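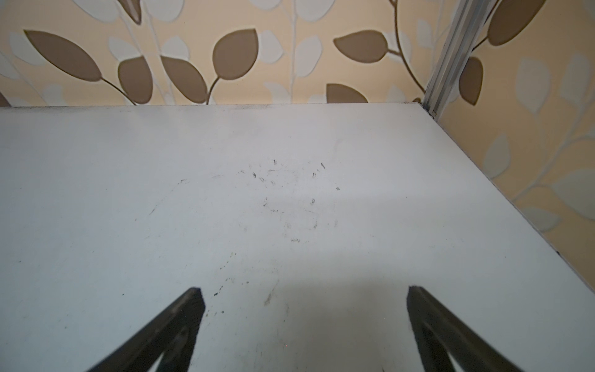
オスタップさんからは、最初のタトゥーは小さいほうがいい、大きいものは二回目でも遅くない、と返事が来ました。私はもう背中に大きな鳥を入れるつもりでいましたので、少しがっかりしました。

私は日本に住んで三年目の外国人です。日本語の間違いがありましたら、どうぞお許しください。今日は、ピアスとタトゥーのどちらを先にするか、まだ迷っている話を書きます。

駅の裏にあるスタジオ「Drovia」に、先週相談に行きました。相談は20分で、無料でした。店の方はとても丁寧で、手首の内側は線がにじみやすい場合があると教えてくださいました。私は手首がいちばん好きな場所ですから、困りました。 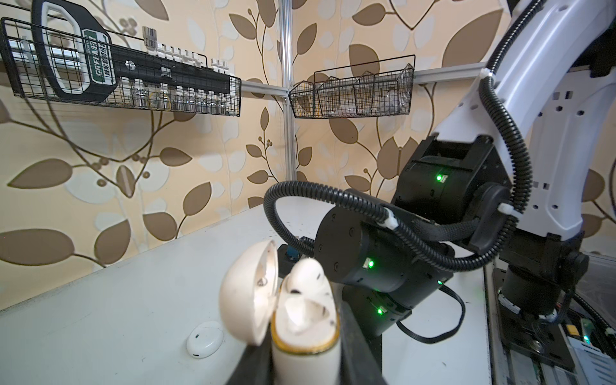
それに、温泉の問題もあります。私は二月に友だちと山の宿に泊まる約束をしています。宿に電話をして聞きましたら、小さいものならシールで隠せば入ってもかまわない、というお答えでした。シールの大きさまでは聞くのを忘れました。もう一度電話をするのは、ちょっと恥ずかしいです。

ピアスのほうは、耳の軟骨に一つ開けたいと思っています。でも軟骨は治るまで時間がかかるそうで、横を向いて寝る私には大変かもしれません。母は電話で「耳ならいいけれど、腕はだめ」と言いました。母の考えでは、耳は体の外側だそうです。意味はよくわかりませんでした。
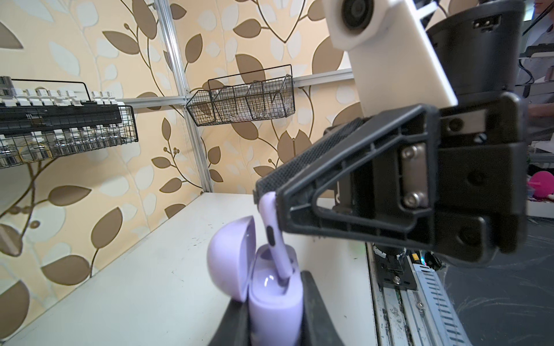 図案は一応決めてあります。故郷の家の門にあった、麦の穂の形です。色は入れないで、黒い線だけにします。下書きはもう何枚も描きましたが、穂の先がどうしても魚の骨に見えます。来週、店の方に直していただく予定です。予約の紙は冷蔵庫に貼りました。

お問い合わせはメールフォームから | © 2023 Kumville日記 | ページの先頭へ戻る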